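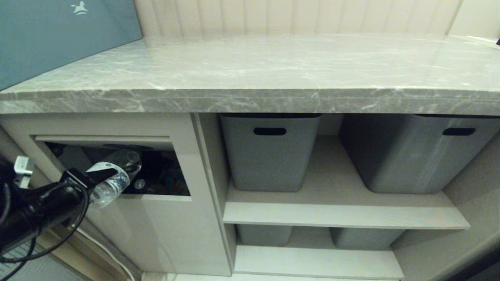
Marble Countertops: Care, Sealing and Repair
Frequently Asked Questions

Tlapale Stone, Endby showroom and shop
Last revised 7 April 2013

These answers apply to marble tops fabricated and installed by Tlapale Stone. Most of them also hold for marble from other shops, but we can't speak for sealers, glues or edge work we didn't do. For quartz, granite and soapstone, ask the front desk for the separate sheets.

GENERAL

Is marble too soft for a counter?

Marble is mostly calcite, which rates 3 on the Mohs scale. A steel knife is harder and will scratch it. Granite contains quartz and feldspar and rates between 6 and 7. Marble used as a work surface will pick up scratches and dull spots over time. Customers who want a top that looks the same after ten years should choose another stone.

What is the difference between a stain and an etch?

A stain is color that has soaked into the stone. It is usually darker than the area next to it. An etch is surface damage from acid, which dissolves a thin layer of calcite and leaves a dull or pale mark. Sealer slows staining. It does nothing for etching. Most of the "water rings" reported to us are etches from juice, wine or soda under a glass.

Why doesn't my slab match the sample?

Samples are cut from one part of one block. Vein direction, vein density and background shade all change within a quarry run. We ask every customer to view and sign for the actual slab before cutting. Orders placed from a sample alone are accepted only with a written waiver.

Are the veins cracks?

Usually they are mineral bands, formed with the stone. Run a fingernail across the line. If the nail doesn't catch, it is a vein. If it catches slightly and the line follows a vein, it may be a natural fissure, which is normal and was filled at the slab plant. If it catches and the line crosses the veins at an angle, call us.

FINISHES AND EDGES

Polished or honed?

Polished stone has deeper color and reflects light. Etches show more on it. Honed stone is matte, hides etches better, and shows oily fingerprints more. Both finishes need the same sealing schedule in our shop, though honed tops sometimes take a second coat at install.

Can a polished top be honed later?

Yes. It can be done in place with diamond pads and water. The room has to be masked and the top cleared. Allow one day plus drying time before sealing. Going the other way, from honed to polished, takes longer, and corners and the area behind a faucet seldom come up as evenly as factory polish.

How do you get a thick edge from a thin slab?

We miter it. A strip of the same slab is cut at 45 degrees and glued to the top, also cut at 45 degrees, with the veins lined up as closely as the material allows. The joint runs along the corner. A laminated edge, where a strip is glued flat under the top, costs less and leaves a visible line on the front face.

Which edges chip the least?

Eased and half bullnose. Sharp square edges and mitered edges with no bevel chip the most, mainly at sinks and dishwashers. We put a small bevel on all mitered edges unless the drawing says otherwise.

SEALING

Which sealer do you use?

Bellton penetrating sealer, solvent base, for white and gray marble. For green marble and anything with a resin backing we test first and decide from the result.

How often should I reseal?

Test it. Put a spoonful of water on the surface in a spot that gets daily use. Wait 20 minutes, then wipe. If the stone under the water has darkened, reseal. If there is no change, leave it alone and test again in six months. Sealing stone that doesn't need it leaves a hazy film.

How do I apply it?

Clean the top and let it dry overnight. Open a window. Wet an area as wide as you can reach with a lint-free cloth. Keep it wet for the time printed on the can, then wipe off everything left on the surface with a dry cloth. Do the next area. Do not let sealer dry on the stone. Keep water off the top for 24 hours.

I have a haze after sealing. What now?

Dried residue. Wet a cloth with fresh sealer, rub the haze until it loosens, and buff dry at once. If that fails, mineral spirits will take most of it off.

CLEANING

What should I clean with?

Warm water and a few drops of dish soap, or any stone cleaner marked pH neutral. Rinse and dry. Soap left on the surface builds up as a dull film that customers often mistake for wear.

What should I keep away from it?

Vinegar, lemon, tub and tile cleaners, lime removers, scouring powder, and glass cleaner with ammonia. Bleach diluted in water will not etch marble but can damage some sealers.

Can I use the disinfecting wipes sold for kitchens?

Check the label for citric acid. Many have it.

STAINS

How do I make a poultice?

Mix an absorbent powder (baking soda, talc or powdered chalk) with a liquid to the thickness of peanut butter. Spread it a quarter inch thick over the stain and a little past it. Cover with plastic wrap, tape the edges, and poke a few small holes. Leave it for 24 hours, remove the wrap, let the paste dry fully, and lift it off with a plastic scraper. Rinse. Repeat if the stain is lighter but still visible. Three or four rounds is common for old oil.

Which liquid for which stain?

Cooking oil, butter, lotion: acetone.
Coffee, tea, wine, leaves: 12 percent hydrogen peroxide. White and light stone only.
Ink: acetone on dark stone, peroxide on light stone.
Rust: a commercial rust poultice made for marble. Ordinary rust removers are acid and will etch.

Acetone is flammable. Turn off pilot lights and do not use baking soda past its date, as it tends to clump.

Can I fix an etch myself?

Light etches on polished stone, yes, with marble polishing powder, water and a damp cloth. Work it in small circles for two minutes and rinse. If you can feel the etch with a finger, powder won't do it. On honed stone a fine abrasive pad from our counter will blend most marks.

STRUCTURE AND SUPPORT

How much overhang can you give me without brackets?

Six inches on 2 cm stone and ten inches on 3 cm stone, provided the overhang is not more than one third of the total depth. Past that we require steel.

Can I stand or sit on the counter?

No. The narrow strips in front of and behind a sink are the usual break points.

Can it take a hot pan?

Marble tolerates heat well. The resin in fissures and seams does not. Use a trivet.

Where do the seams go?

Tonantzin Arellano draws the seam plan after templating and sends it for approval. We avoid seams over dishwashers and within six inches of a sink cutout. Changes after approval are charged at the recut rate.

SERVICE AND COST

What does a service visit cost?

The trip charge is $57 inside Endby and covers the first half hour. Honing in place is quoted by area, with a minimum of $494. Chip repair is quoted from a photo.

What is covered by the warranty?

Seams, glue joints and brackets, for five years. Etching, staining, scratches and impact chips are not covered. Cracks caused by cabinets moving or settling are not covered.

Do you keep remnants from my job?

Pieces larger than one square foot are held until the end of the following July, then sold or crushed. To claim yours, bring the job number to the Bustuvness Road yard. Remnants are useful for later repairs and we recommend taking at least one.

Who do I contact?

Heriberto Villalobos handles repair and warranty calls. Leave the job number, the stone name if you know it, the finish, and what has been put on the top so far, including home remedies.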